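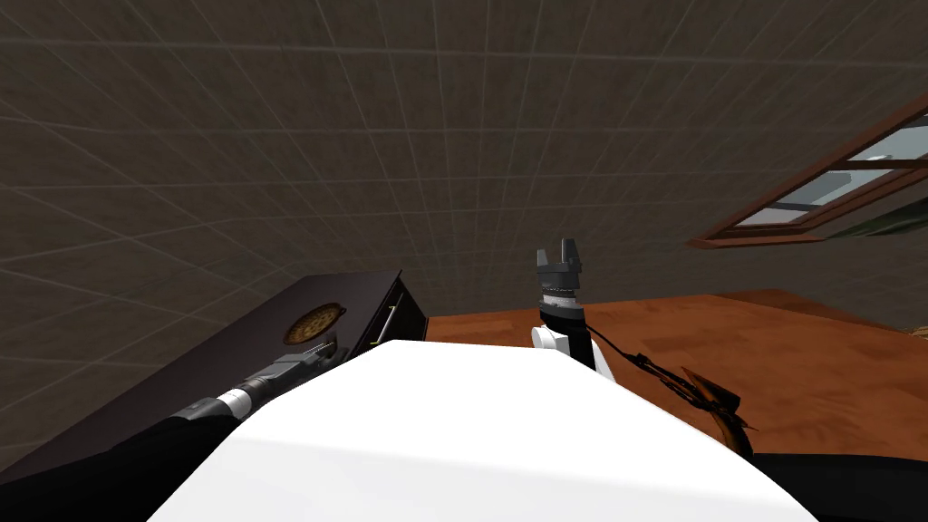
Ticket 358: Guestbook messages missing from published obituary
Product: Junow Obituary Pages
Customer: Stöckli Funeral Home, Drimisbridge
Opened: December 27, 2023
Status: Resolved

Hi team! First off, we love the new obituary pages, and so do our families. One snag though. The obituary for a retired school bus driver went live this morning and the guestbook stops after 10 messages. The dashboard says there are 131, and I can open every one of them there. Her daughter wants to read them out at the visitation, so I'd be thrilled to get this fixed soon. Same thing in two different browsers and on my phone.

Tullio Santoro
Stöckli Funeral Home

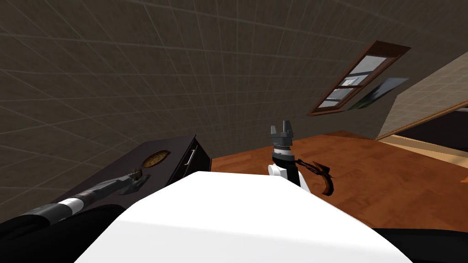
I forgot to say that the service time, the photo of her with the bowling league and the "survived by" paragraph all look great. Candle lighting works too. It's only the guestbook. Our older obituaries from June show all their messages, and those still use the plain layout. The new one uses Mimari.
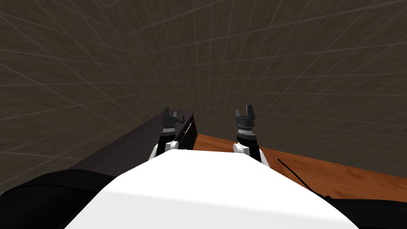 Jelle Lambrechts

Hi Tullio, thanks for such a clear write-up – the part about the June pages saved me a lot of digging! I made a test obituary in Mimari and got the same result. The layout loads the first 10 messages and then should show a "Read more" link. On your page the link is missing.

Could you try two things for me?

1. Open the obituary in the editor, go to Guestbook, and check if "Hold new messages for review" is on.
2. If it is, turn it off, save, and republish.

You won't lose any messages, and the family won't get a second email.

Tullio Santoro

It was on! Turned it off, saved, republished. Now I see the link, but clicking it only brings up one more message, so 11 in total. Progress!
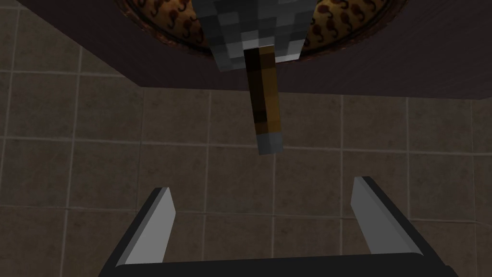 Junow Family Pages Support

Found it, and what a fun one to track down. Message 12 has a curly quote pasted into the sender's name, and Mimari quit loading when it reached it. I've put a fix on your account and cleared the saved copy of the page. Please reload and scroll to the end.

– Jelle

Tullio Santoro

All 131 are there, right down to the note from her old third-grade riders. Her daughter is printing them now. Thank you so much! Can I turn review back on?

Jelle Lambrechts

Wonderful! Please leave it off until the next Mimari update, which has the proper fix for the link. I'll post in this ticket when it goes out.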